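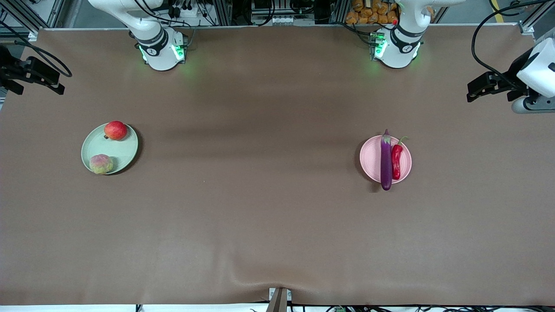
About Hofstetter

Hofstetter is a small law practice acting for people who believe they have been harmed by a medicine, an implant or a piece of medical equipment. We act for patients and their families only. We have never taken instructions from a manufacturer, and we don't take them from hospitals or insurers either.

You have probably read a few pages like this one already if you are looking for a solicitor. They tend to say that the firm is passionate, that it fights for you, and that it has recovered millions. We are wary of that sort of talk. A large total says very little about what any one person received, or how long they waited, or how much of it went on costs. So we will try to stick to what we do and how we decide whether to do it.

How the firm started

Gertraud Eberhard set up the practice after 12 years at a much bigger firm, where she worked mainly on group claims. She left because she had come to doubt the way those claims were put together. People were signed up by the hundred off the back of a television advert, often before anyone had read a page of their medical notes, and many were dropped two or three years later with a short letter. Some had turned down other help in the meantime.

Florian Brunner joined her the following June. He was a hospital pharmacist before he trained as a lawyer, and he still reads every set of prescribing records that comes in. There are nine of us now, including two paralegals and a part-time nurse adviser.

What we take on

Most of our work is about side effects that were known, or should have been, and were not passed on to patients. We also handle claims over faulty devices, mostly joint replacements and pumps, and a smaller number about dosing errors in care homes. We don't do road accidents or slips and falls. If you ring about one of those we will say so and suggest you try the Law Society's list.

Last year 345 people got in touch with us. We looked properly at the records in 248 of those cases and took on 23. We know how that looks. Other firms would call it a poor rate, and a marketing adviser we paid once (and only once) told us to take the numbers off the website. We would sooner you saw them before you spent an evening filling in our form.

The usual reason we say no is cause. Somebody took a drug and then became ill, and the two may well be linked, but a court wants evidence that one led to the other, and often the evidence is thin. Sometimes the time limit has passed. In England and Wales it is generally three years from the injury, or from when you first knew about it, though there are exceptions and it is worth asking.

Group claims

We do still run them, carefully. The one we are asked about most is the Nakov hip claim, which is closed to new people. The Clurnulura claim, over a tablet given for nerve pain, is open. Please don't stop taking any medicine because of something you have read here or on another lawyer's website. Speak to your GP or pharmacist first. Stopping suddenly can do more damage than the drug, and we have met people it happened to.

We are also looking at reports about the Porholm infusion pump. There is no claim at present. You may see adverts saying there is one -- ask whoever placed the advert what has been filed, and where.

Money

Most clients have a no win, no fee agreement. The phrase is a bit slippery. If you win, part of your compensation goes to us as a success fee, and you may also have to pay for an insurance policy. If you lose, you should not owe us anything so long as you have kept to the agreement, but there are conditions, and they matter. We go through the agreement with you line by line, then ask you to take it home for a week. We won't let you sign it on the day.

We don't pay for referrals and we don't buy lists of names. If someone rings you out of the blue saying they are from Hofstetter, they are not. Please take down the number and tell us.

Getting in touch

A letter or the enquiry form is best for a first approach. Tell us the name of the medicine or device, the rough dates, and what happened. Don't send original records. One of the solicitors will read it and you should have a reply within ten working days, even if the reply is no.

Page last reviewed 02/12/2018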